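# Notes for the break room talk (my copy, please don't hand out)

2018-02-23, second draft

Start slow. Say hi, say thanks to Da-eun Yeom for giving me the slot after lunch, and wait for people to finish sitting down. I always rush the first minute.
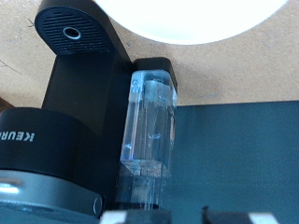 OK so, opening question: when did you last have a good idea at your desk? Let them think. Somebody will laugh. Then ask where the last good one did happen, and take three or four answers from the room. I'm betting on shower, car, dog walk, and hallway. If someone yells out "in a meeting," shake their hand!

**The Varghese story (4 minutes, don't let it grow)**

My first real job was at Varghese, second floor, up a staircase that smelled like floor wax. The building went up in 1969 and I think the carpet did too. We had 57 people on that floor and one tiny kitchen with a counter, a sink and a window that wouldn't open. You couldn't get a cup of anything without squeezing past someone from billing.

I hated that kitchen. I complained about it all the time. Then we moved to the new place in May, with a snack corner on every hall, and I was thrilled for maybe two weeks. After that I noticed I hadn't talked to anybody in billing. At all. When an invoice looked funny I wrote an email, and the email sat there, and I got grumpy about people I used to stand next to every morning.

(Pause here. Drink some water. Last time I ran right over this part and it's kind of the whole talk.)

**What I mean by small talk**

Say it plainly: small talk is how you find out who knows stuff. You're chatting about somebody's kid's recital and it comes up that she used to run payroll at Lolness, and four months later you have a payroll question and you know exactly whose door to knock on. You can't put that in a directory. Well, Lolness tried. They had a skills list with 580 entries and people mostly used it to look up how to spell last names.

Don't be mean about Lolness, there may be folks from there in the room.

**The quiet people part**

I need to be careful here because I'm a talker, and talkers love telling everyone else to talk more. So own up to it. Tell them about the guy on my team at Bustovix who came in early so he could have the kitchen to himself. I took it personally for way too long! Then one morning I came in early too, and we stood there for ten minutes saying almost nothing, and he told me the one thing about our schedule that everybody else had missed. It was the spring release and we were going to be late by a month.

Points to hit, whatever order feels right:

- it's fine to stand there and not talk
- learn names, including the night crew
- ask a second question (first one's "how's it going," and nobody answers that for real)
- don't bring up somebody's project when they've got a mouth full of bagel
- if you're the boss, go in there, but don't stay long

That last one gets a laugh with managers. With a mixed crowd, maybe skip it. Decide when I see the room.

**Remote folks**

Somebody will ask, so get there first. I don't have a great answer. At Fluris we tried an open video call all morning and it was weird, like sitting in an elevator. What worked a little better was starting our regular call five minutes early, cameras optional, with no agenda. Some days it was me and one other person talking about gutters. I learned a lot about gutters.

If they push for more, say I'm still figuring it out and ask what they've tried. Write their answers down, I forgot to do that last time and somebody from the back had a really good one about sharing lunch orders.

**The 99 cent mug bit**

Optional, only if we're ahead of time. Hold up the ugly mug with the fish on it. I paid 99 cents for it at a yard sale and it's started more conversations than anything I've ever put on a slide. Then pass it around. GET IT BACK.

**Wrapping up**

Ask everyone to turn to a person they don't work with and find out what that person did before this job. Two minutes, then switch. It gets loud, so stand near the light switch and flick it when time's up.

Questions go until Da-eun waves at me. Leave the sign-up sheet by the door, and bring extra pens.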